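Session 2: Cold storage for small berry growers
Speaker notes

Slide 1 – Scope
Cover harvest to store delivery only. Variety choice is in the Plandeo handout. Start with field heat: fruit picked at noon loses shelf life every hour it sits in the row. 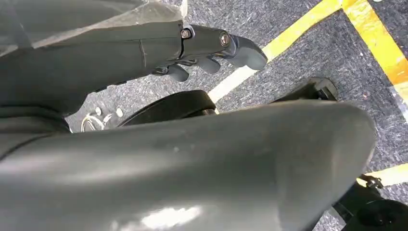 Forced air pulls pulp temperature down much faster than a plain cold room. Stack the flats so the vents line up, then seal the gap over the top with a tarp.

Slide 2 – The Parngate trial
State the setup first: 2,000 flats of blueberries, picked in July, split between two coolers. Only the fan layout differed. Read the pulp temperatures off the chart – do not quote air temperatures. 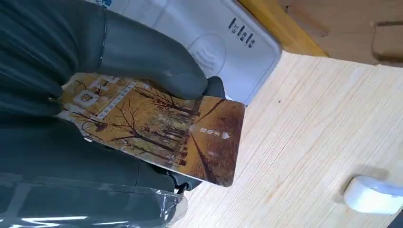
Probe placement matters. Take readings from the center of the middle flat. Edge readings run low and end the cycle too early. Lindqvist growers log every 10 minutes; that is enough.

Slide 3 – Costs
Compare the Skademach fan unit with a shop-built plenum. Power use is close. Mention that the shop-built version needs more than 50 feet of foam seal. Pause for questions on wiring.

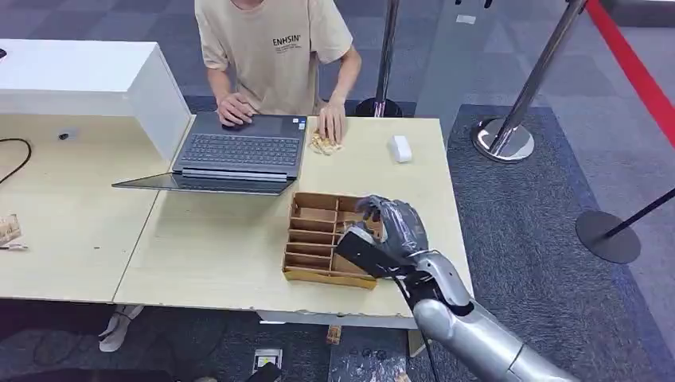 Slide 4 – Handling after cooling
Keep the chain unbroken. Load from a closed dock where there is one. Leave the covers on until the fruit warms up, or water will form on the skins. Go to the checklist, page 3.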